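About Gamach

Gamach prints and binds technical manuals, parts catalogs and service bulletins for equipment makers. The plant is in Clistcombe and runs two shifts. Minimum order is 70 copies; the standard run is 1000.

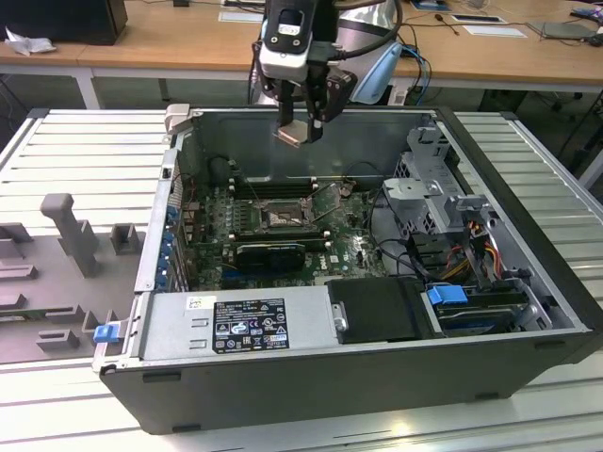
Files are accepted as PDF with fonts embedded. Proofs go out within two working days and must be signed before plates are made. Perfect binding is used above 96 pages, saddle stitch below.

The Andreadis bindery was merged into the company and still handles all tabbed and loose-leaf work. Stock is held under part numbers, and reprints ship from the Brimex warehouse.

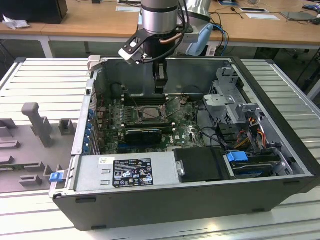

Gamach Company Handbook, p. 70

Customer accounts are opened on form 2164. The order desk closes at 4 p.m.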